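Search the handbook Go Advanced search

Sumwood collection

The Sumwood collection is a body of robot demonstrations recorded by hand at the Brendau workshop, for use in teaching a learning system to do ordinary tabletop jobs with two arms. In its present form it holds 1,444 accepted demonstrations, each a complete recording of one short job from first movement to last. The name is used loosely for the recordings, the benches they were made on and the working habits that grew up between them. It is a lovely piece of patient work, and one of the better documented small collections in this handbook.

Background

Teaching by demonstration is an old idea in robotics. A person steers the arms through a job, the machine keeps a record of what its cameras saw and how its joints moved, and a learning system is later trained to produce similar movements from similar views. The appeal is easy to see. Many jobs that are simple to show are dreadfully hard to write down as rules: how far to tip a cup before letting go of it, when to stop pushing a tool that has caught on the lip of a tray, which of two crossed handles to lift first.

The catch is that the examples have to come from somewhere. Large sets exist, but at the time the Brendau group began they contained little two-armed work with glass and hand tools, and those were the things the group cared about. Bernadette Delacroix, who had come to robotics from theatre rigging, proposed that the workshop record its own. Everett Park wrote the recording software, known as Elness, in its first version over a single October.

The bench

Sumwood benches follow one pattern. A wooden top sits inside a frame of black aluminium extrusion, with an arm on a mounting plate towards each side. The arms can both reach the middle of the top and can work past each other there if the person steering is careful. A black tray with raised edges is the usual working area. Its floor carries a ring, which gives the operators a shared way of talking about position: "in the ring", "ring edge", "off ring".

Views are taken from above and from the grippers. The overhead view shows where everything is and changes slowly. The gripper view changes constantly, loses the object altogether at times, and is invaluable in the last few centimetres of a grasp. Elness stores the views side by side with the joint readings on a common clock, and much of Park's early effort went into getting that clock right. A view that lags the joints by even a small amount teaches the system to close its fingers late.
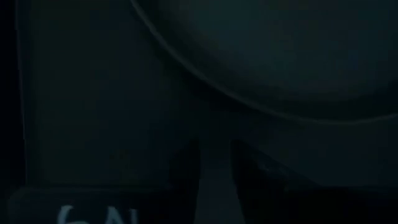
Gripper views were nearly dropped from the collection in its first season. They are hard for a person to read, with a great deal of finger and very little of anything else, and the reviewers at first marked many of them down as useless. Park argued for keeping every one. A trial system trained on overhead views alone would hover beautifully above a cup and then miss it; the same system with the gripper views added took hold of it far more often. After that the rule was settled, and a demonstration with a missing gripper view is now rejected outright.

Objects

Objects are household and workshop things, chosen to differ in how they must be held. Pliers, screwdrivers and other hand tools make up one family. Drinking vessels, several of them coloured glass, make up another. Books are used both flat and standing, the standing ones being a favourite of Delacroix's, since the system has to learn that a knock with the elbow of the arm counts as a mistake just as much as a fumbled grasp.

Then there are the bystanders. A bystander is anything left on the bench that plays no part in the job. Potted plants, real or artificial, do very well at this. In early recordings the benches were kept tidy, and the trained system was thrown by the smallest addition. Putting bystanders in from the start, and moving them between takes, cured a good deal of that. It also made the recordings more fun to browse, as anyone who has spent an evening in the archive will know!

Glass deserves a special word. A translucent cup looks different against wood, against a black tray and against the gripper itself, and what the cameras catch of it is partly whatever lies behind. Sumwood contains 1,033 demonstrations in which a glass object is moved, which is the chief reason other groups ask for it.

Recording a demonstration

An operator's session goes by the take sheet. The sheet gives the job in one plain sentence, such as "left arm puts the cup in the ring" or "right arm passes the pliers to the left", and leaves the manner to the operator. The operator sets the objects down, returns both arms to rest, calls the start and works. Elness marks the beginning and the end from the operator's pedal.

Takes are short. A job that cannot be done comfortably in one go is split, and the handover between the parts is recorded as a job of its own. Operators change after every 5 sheets. Tired hands make jerky recordings, and jerkiness is learned as readily as anything else.
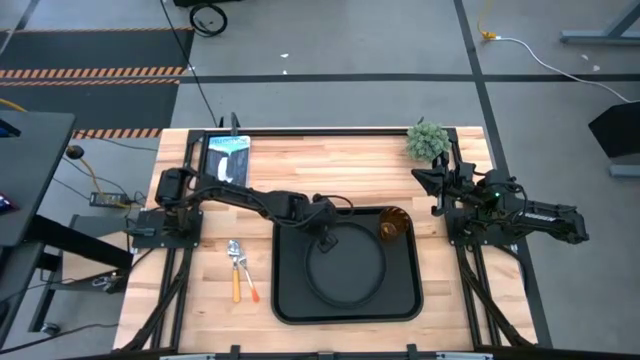 Variation is asked for in a particular way. Between takes the operator changes one thing: where the object starts, which way it points, which arm goes first, or what is standing nearby. Changing everything at once was tried and gave a set in which no two takes could be compared. Changing nothing gave a set that looked splendid on paper and taught the system a single groove. One change at a time has turned out to be a happy middle, and it has the further merit that new operators pick it up in an afternoon.

Mistakes and recoveries

Perhaps the most interesting part of the collection is its treatment of errors. The first sheets told operators to throw away any take in which something slipped. Delacroix disliked this from the beginning. In rigging, she pointed out, you learn the most from watching someone sort out a snag, and a system shown only clean work has no idea what to do once its own work stops being clean.

Sumwood therefore keeps recoveries. If a tool turns in the fingers and the operator sets it down, shifts and takes it again, the take stands and is tagged. If the operator gives up, it does not. Some takes are deliberate recoveries, in which the job begins with the object already badly placed: a handle lying across another, a cup hard against the edge of the tray, a book leaning too far. These are the slowest to record and, by general agreement among the people who have trained on the set, the most valuable minute for minute.

Tags and review

Every take is watched in full by someone other than its operator. The reviewer writes a sentence describing what was done, without looking at the take sheet, and the two sentences are then compared. Where they disagree the take goes to a second reviewer. The method is slow, and it has caught some splendid muddles, including a whole run in which "left" had been understood as the operator's left on one bench and the robot's left on another. The sheets have since said "left arm" and "right arm" throughout, with the arms named from the overhead view.

There are 4 tags: clean, recovery, bystander moved, and handover. A take may carry more than one. Proposals to add a tag for speed have been turned down twice on the grounds that it can be worked out from the joint readings by anyone who wants it.

Use elsewhere

The Strickland group was the first outside Brendau to train on Sumwood, and its notes on the subject are warmly recommended. Strickland's arms are longer and its grippers wider, so the joint readings could not be used as they stood. The group kept the views, recalculated the movements from the position of the fingertips, and recorded a modest number of takes on its own bench to bridge the gap. Handovers carried across well. Standing books carried across badly, and remain an open problem on both benches.

Limits

The collection was made in one workshop by a small number of people, and their habits show. Most operators are right-handed and reach first with the right arm when the sheet leaves the choice open. Soft things are scarcely represented: there is no cloth, no string and nothing that pours. All jobs take place on the bench top. Anyone hoping for doors, drawers or shelves should look at the other entries in this section.

Later additions are planned for softer objects, and a revised Elness with live checking of the clock is in use at Brendau already.

See also: Handover (two-arm); Recovery takes; Take sheet; Transparent objects, grasping of

Filed under: Robots and learning > Teaching by demonstration > Small collections

Reader comments (4)

gantryhand
Really glad to see the recovery takes given their own section. We copied the idea for our own sheets and it made more difference than doubling the number of clean takes did.

Moll P.
Does "bystander moved" mean moved between takes or knocked during one? The entry reads as if it could be either.

gantryhand
Knocked during. Moves between takes go on the sheet and don't get a tag.

t_orrin
The bit on left and right made me laugh out loud, we lost most of a week to the same thing. Could someone add a line on how the standing books are reset? Ours slide forward after a few goes and the operators end up nudging them back by hand without noting it.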